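Danwood Linen Reuse Program: Interim Progress Report to the Mollel Fund
Reporting period: second half of the grant year, to the end of December

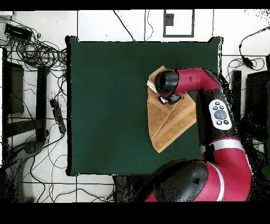 1. Summary

The program collects retired towels and bed linen from lodging and care sites in the Danwood area, grades them, and returns usable stock to shelters and community kitchens. Material that fails grading is cut for wiping cloth or baled for fiber recovery.

Collection and grading are on schedule. Water metering at the Vistow site is complete. The fiber recovery trial is behind schedule, for reasons given in Section 5. No change to the total grant amount is requested.

2. Collection

Six sites now supply linen under written agreements. Two of these joined during the period, and one earlier supplier withdrew after it moved to a rental contract. Under that contract the linen belongs to the rental company and cannot be released to us.

Pickup remains every second week. A weekly schedule was tested in October and dropped. Loads were too small to fill the washers at Vistow, and part loads used nearly the same water as full ones. Suppliers with limited storage have been given lidded bins so that stock stays dry between pickups.

3. Grading

Grading follows the three-class procedure agreed at the start of the grant. Class A goes out for direct reuse. Class B needs hemming or trimming first. Class C is cut or baled.

The main source of disagreement between graders was thin terry. Towels with worn pile but sound edges were being placed in A by one shift and in C by the other. The written procedure now includes a weight check: any towel that has lost more than 30 percent of its nominal weight goes to C, whatever the state of the hem. Repeat grading of a mixed lot after the change showed far fewer differences between shifts, although fitted sheets are still graded unevenly. A revised page on elastic and corner seams is in draft.

Stain treatment is limited to one extra cycle. A second extra cycle was tried on kitchen towels and recovered very little.

4. Washing and Water Use

Separate meters were fitted to the wash line and the rinse line in September. Before that, the only figure available was the building total, which also covered the tenant upstairs.

All routine loads are now washed at 40 degrees Celsius. Heavily soiled loads and all care-site linen are still washed hot, as required by the supplier agreements. Metered use for the period was 421 cubic meters, including the flushing done after the October pipe repair. We do not have a comparable figure for the first half of the year and have not tried to estimate one.

Drying is the current bottleneck. One dryer was out of service for around six weeks waiting for a drum bearing. Line drying in the loading bay covered part of the shortfall, but towels dried this way came out stiff and two shelters asked for them to be tumbled before delivery.

5. Fiber Recovery Trial

Rosten agreed to take baled Class C cotton for shredding. The first delivery was refused at intake — the bales contained polyester blend sheeting that had been missed at sorting. Care labels are often cut out or unreadable by the time linen reaches us, and sorting by feel is not reliable enough for this buyer.

A small handheld fiber tester has been on loan since November. It separates cotton from blend well on flat sheets and less well on dark or damp terry. A second delivery, limited to white towels, is planned for the next period. If it is accepted, we will propose buying a tester from the existing equipment line.

6. Budget

Spending is below plan on transport and above plan on repairs, owing to the dryer and the pipe work. We ask the Fund to approve a transfer from transport to repairs within the current total. Staff costs are as planned. The itemized statement is in Annex B.

7. Work Planned for the Next Period

Issue the revised grading page for fitted sheets.
Complete the second bale delivery to Rosten and report the intake result.
Obtain two quotes for a replacement dryer.
Renew the supplier agreements that end in March.

Annex A: Grading procedure, current version
Annex B: Statement of expenditure
Annex C: Meter readings, Vistow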